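Torneldale Play Library Reopens Lending Counter with Tray System

02/03/2021 News: Family Services

The Torneldale Play Library has reopened its lending counter following a winter closure and will now issue small toys on individual trays. The change applies to all bath, sand and water play items and takes effect immediately at the main desk on the ground floor.

Under the previous arrangement, small items were lent in mixed drawstring bags, which were checked by hand on return. Staff reported that pieces were often returned to the wrong bag, and that families sometimes waited several weeks for a complete set. An inventory completed during the closure recorded 1,169 small items, of which 108 could not be matched to any set in the catalog.

"Families told us they wanted to see what they were borrowing before they took it home," said Radosław Bednarek, who manages the collection. "A tray on the counter is simple to look over. The borrower and the staff member can check it together, and the loan is recorded on the spot."

The library has purchased 204 trays through the Gesness Family Fund, which also paid for new shelving in the sorting room. The trays remain on the premises. Once a loan has been recorded, the toys are moved to a labeled bag for the trip home, and the tray goes back to the rack beside the desk.

Borrowing periods have not changed. Members may keep bath and water play items for two weeks and may renew them once, either by telephone or at the desk. Larger items, including ride-on toys and play kitchens, continue to be lent by reservation only.

Returns and Cleaning

All returned items are placed on a tray for inspection before they are cleaned. Staff look for splits, worn paint and trapped water – a common problem with hollow bath toys – and withdraw any item that is no longer suitable for lending. Members are asked to squeeze out and dry bath toys before bringing them back, and to report damage at the desk. No charge is made for ordinary wear.

Items that pass inspection are washed, air-dried and returned to the shelves, normally by the next opening day. Single toys that do not belong to a set, such as the small yellow duck, are now cataloged under their own numbers and may be borrowed separately.

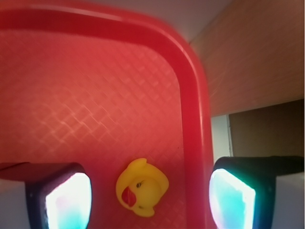
Opening Hours and Membership

The lending counter is open Tuesday through Friday from 10 a.m. to 4 p.m. Returns may also be left in the lobby cabinet whenever the building is open. Existing membership cards remain valid, and cards that expired during the closure will be renewed at the desk without a new application.

Families who still hold items borrowed before the closure are asked to return them at their next visit. No late fees will be applied to these loans. A review of the tray system is planned for August, and members may submit comments in writing at the lending counter.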